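Notebook, Valleck cell: pick planner, segmentation and the cable mask
April

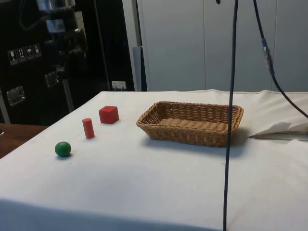 Start layout, fixed camera: cube, cylinder and ball to the left of the basket, basket empty.

Goal for today was to get the planner to stop rejecting grasps on this layout. Task is the usual one, all three shapes into the basket, any order.

Ran the Melis segmenter on the fixed view first. Cube, cylinder and ball come out clean. Basket comes out as 2 instances, split along the black cable that hangs in front of its right end. The planner then takes the larger piece as the container and puts the drop point too far left, close enough to the rim that the collision check fails. So the grasps were fine all along and the error message is misleading. It says "no valid grasp" when the place pose is what failed. Opened a ticket for the message.

Fix for now: static mask over both cables, then merge any container pieces that touch the mask on opposite sides. Merge is in the Miltavus branch, off by default. With it on, the basket is one instance and the drop point lands near the middle.

Second problem is the fold in the cloth on the right. Plane fit treats it as table if the inlier threshold is loose, and as an obstacle if it's tight. Obstacle is what we want. Tightened it and left a comment in the config.

Timing, replaying the same saved view 300 times: 57 ms median for segmentation plus merge. Planning is still the slow part, 1680 ms worst case, nearly all of it in the place search. Caching the basket pose between picks should help. Not done yet.

Tincuța Gavrilă asked if the merge would join two separate baskets standing either side of a cable. It would. Fine with one container, needs a size check before this goes over to Nurkonville.

Next:
- size check on merge
- cache basket pose, invalidate if it moves
- redo the mask if anyone touches the camera or the cables
- cylinder upright vs. lying down, grasp list only has upright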